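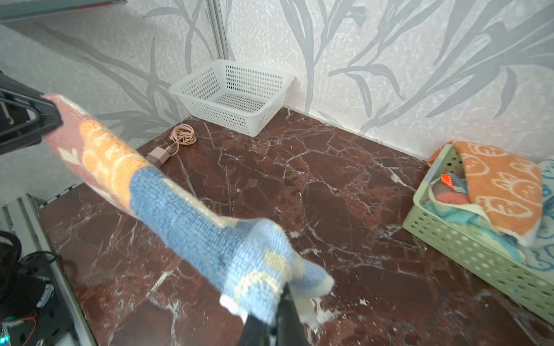
Community Help > Household and Laundry > Washing and drying > Hand-knitted socks going stiff after washing

Hand-knitted socks going stiff after washing

Posted by Jocelyn Lacson

I should be grateful for advice on the washing of hand-knitted socks. I am responsible for the laundry at Tusholm, a residential home, where a number of residents wear socks knitted for them by relatives. The yarn labels have seldom been kept, so the fibre is generally unknown to us.

Until March these items were washed at 30 degrees on the wool programme with a liquid detergent. Since we changed to a powder they have come out stiff at the toe and heel, and two pairs have become noticeably shorter. The water in this district is hard. I would like to know whether the stiffness can be reversed, and whether there is a safe method for socks of unknown fibre.

Jennylyn Barredo replied

Stiffness and shortening are two separate matters and should be treated as such.

Stiffness without loss of size is usually residue. Powder does not always dissolve fully on a short, cool programme, and hard water makes this worse. Soak the socks for twenty minutes in lukewarm water with a tablespoon of white vinegar to each litre, then rinse twice in water of the same temperature. Press the water out in a towel - do not wring.

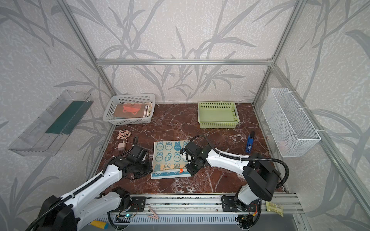 If a sock has become shorter and the stitches are difficult to make out, the wool has felted. This cannot be properly reversed. A soak in cool water with a little hair conditioner may allow the foot to be eased back by a small amount, but the owner should be told not to expect the original size.

For socks of unknown fibre, proceed as if they were untreated wool:

- Wash by hand in cool water with a liquid made for wool.
- Keep the wash and rinse water at the same temperature.
- Dry flat, away from radiators, with the cuff unfolded.
- Wash dark colours separately the first time.

A standard biological powder should not be used on wool, as the enzymes in it can damage the fibre.

Dwayne Tran replied

We put everything in at 40 and have had no complaints. Mesh bags are advisable, otherwise single socks go missing.

Analyn Layug replied

I would not recommend 40 degrees for hand-knitted items unless the label states that the yarn is machine washable. I agree with the previous reply regarding mesh bags. It is also worth sewing a name tape inside the cuff, on one side only, so that the ribbing can still stretch.

Related topics

Removing pilling from wool jumpers
Name tapes that survive a hot wash
Descaling a washing machine in a hard water area
Moths in a linen cupboard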